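# Visit report: open day at Nivska

In March our class went to the open day of Nivska, a company that builds robot cells for repair and recycling of electronics. We were 25 students, divided into two groups. My group started in the Prultden lab, where the robots learn to work on old desktop computers.

The guide explained that opening a computer is easy for a person but difficult for a machine. Every model has the parts in another place, and cables have no fixed shape. For this reason the lab keeps 104 used computers of different ages, and the robot practices on them - mostly the memory and the processor.

I asked how much force the arm may use on the board. The answer was that the limit is set separately for each task, and for memory it is quite low. We also heard that one task is tried 100 times before they write down a result.

We stayed 12 minutes at this station, which was too short for me. I would have liked to see the control program also.

The robot station, and the inside of a computer close to the gripper: 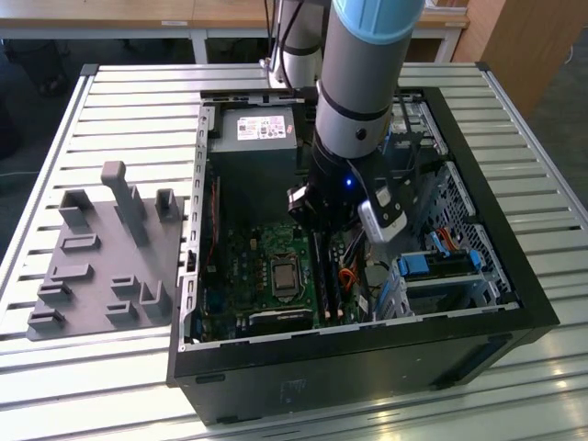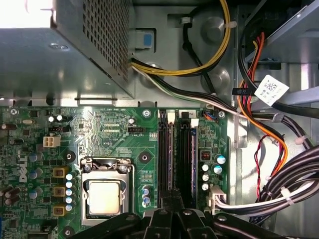
Pugh, from the other group, did not agree with me that memory is the hardest part, and said that the cables are a bigger problem, as they can move each time the gripper touches them.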